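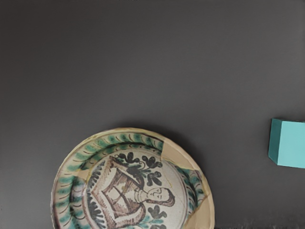

*5 min read*

# Prillbridge Earthenware Dinner Plate, Green Band

Item 131. Sold singly or as part of a set.

The Prillbridge plate is an everyday dinner plate in glazed earthenware. It has a wide sloping rim, a recessed well and a cream glaze, with a band of diagonal brushstrokes around the rim that runs from bright green to turquoise. The lip is a light tan. We have sold the pattern for longer than anything else in the kitchen range, and most orders for it now come from people adding to plates they already own.

## What it's like to use

Earthenware is softer and more porous than stoneware or porcelain. It is fired at a lower temperature, and the glaze does the work of keeping liquid out. It takes color well, and it will chip sooner than a restaurant plate if you knock it against the faucet.

The well is deep enough for a stew or a pasta with a loose sauce. It isn't deep enough for soup. If you want one shape for everything, look at the Prillbridge low bowl instead, which holds a proper serving of soup and can stand in as a plate for most meals.

The rim is wide, and some customers find that the flat part in the middle is smaller than they expected from the overall size. A pork chop and two vegetables will fit. A large steak will sit up on the slope. Yaneth Ríos in our order office keeps a cardboard cutout of the well and will mail you one if you want to try it against your own food before ordering. Ask for "the 131 cutout."

## The painting

The band is brushed on by hand, one stroke at a time, while the plate turns on a wheel. The painter starts anywhere and works around until the strokes meet. The place where they meet is usually easy to find once you look for it, as the last few strokes are a little closer together or a little farther apart than the rest.

Color varies inside a batch and more between batches. The glaze breaks toward turquoise where it is thick and stays greener where it is thin. We don't sort by shade. If you are adding to an older set, tell us when you bought it and Yaneth will try to pull from the nearest batch on the shelf, but she can't promise a match.

Nélida Benítez designed the stroke and still checks the first plates of each run. Her rule is that the strokes should all lean the same way and should stop short of the lip. Plates that miss either point go to the seconds shelf.

## Details

- **Material:** glazed earthenware
- **Finish:** gloss on the face, with an unglazed foot ring
- **Size tolerance:** 2 mm across the rim
- **Dishwasher:** yes, top or bottom rack
- **Microwave:** yes, for reheating
- **Oven:** no
- **Freezer:** no
- **Sold as:** single plates, or in the 20-piece Prillbridge set
- **Stacks with:** all Prillbridge plates, and the Zovier salad plate

The unglazed foot ring is left rough from the kiln. We sand it before packing, but it can still mark a soft wood table. Use a mat or a cloth, or rub two foot rings together under running water for a minute before first use.

## Setting a table with it

People ask what goes with a green band. Our own answer is to keep what is underneath dark and plain. A gray or black surface lets the cream glaze show, and the green looks stronger against it. White tablecloths are fine too, though the tan lip tends to disappear.

For glasses, clear is the safe choice. The Katayama tumbler in clear is the one we use in the store. The smoke version looks good at night and a bit muddy at lunch.

For a second color, stay on the blue side of green. Teal works, in napkins or in something small set out on the table. Yellow-greens fight with the band, and we have taken back a few lime placemats for that reason.

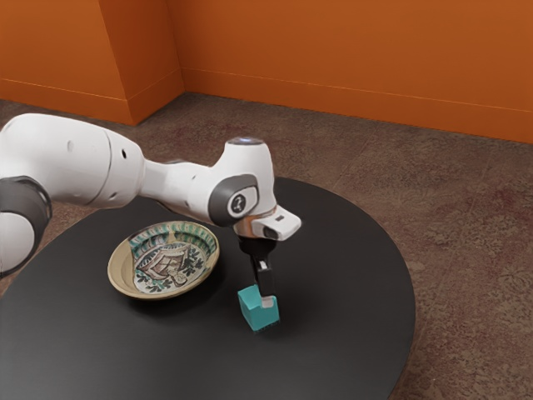

*Teal on black: small cube, round tabletop.*

Round tables need a little more thought than long ones. The plates are closer together toward the middle and the serving dishes have to share what space is left. With a wide-rimmed plate like this one, set each place first and then see what fits in the center. On a small round table it is often easier to plate the food in the kitchen and leave only bread, salt and water out.

## Care

Wash before first use. After that, the dishwasher is fine. Load the plates so that the rims don't touch. Most chips we hear about happen in the dishwasher, usually on the lip where two plates have rattled together through a whole cycle.

If you wash by hand, use warm water and a soft sponge. Gray marks from knives and forks are metal left on top of the glaze. They come off with a mild cream cleanser and a damp cloth. Don't use steel wool.

Let the plates dry completely before stacking. The foot ring soaks up some water, and a damp stack in a closed cupboard will start to smell musty. Standing them in a rack overnight is enough.

Avoid sudden changes in temperature. Don't take a plate from the refrigerator and put it straight into the microwave at full power. Let it stand on the counter first – ten minutes will do. Fine lines in the glaze, called crazing, can develop over the years. Once a plate has crazed, we suggest moving it off food duty. It makes a good saucer for a plant pot.

## Chips and replacements

Plates that arrive broken are replaced free. Send a photo of the plate and of the box, and keep the box until you hear from us.

Plates that chip later aren't covered, but single replacements are always available at the single-plate price. You don't need to buy a set. If the pattern is between runs, Brenda Retamal keeps a waiting list and writes to everyone on it when the kiln is unloaded.

We are often asked about repairing a chip with food-safe filler. We don't recommend it on the eating side of the plate. On the outside edge it is up to you, but the repair won't survive many trips through the dishwasher.

## Seconds

Seconds are sold at the Flellham store only and aren't shipped. Typical faults are a pinhole in the glaze, a smudge in the band or a foot ring that rocks slightly. New seconds go out on Wednesday morning. They can't be returned.

## Shipping

Orders over $80 ship free. Below that, shipping is worked out at checkout by weight, and plates are heavy, so it is worth adding the bowls or the Katayama tumblers in the same order if you were planning to buy them anyway.

Each plate is wrapped in paper and stood on edge in a divided carton. Please unpack the same way, lifting plates out one at a time by the rim. The 20-piece set ships in two cartons that may arrive on different days.

## Trade and large orders

Cafés and guest houses can order by the carton. Bjarke Þrastardóttir handles trade accounts and will give you a straight answer about whether earthenware suits your kitchen. For a busy dining room with a commercial dishwasher, the Zovier line is tougher and usually a better buy. For breakfasts and smaller rooms, item 131 holds up well.

Custom band colors are possible on larger trade orders. Dardo Domínguez mixes the glazes and needs a painted sample or a piece of fabric to work from, as screen colors don't translate. The next slot for custom work is in May.

**Related items:** Prillbridge low bowl · Prillbridge side plate · Zovier salad plate · Katayama tumbler, clear or smoke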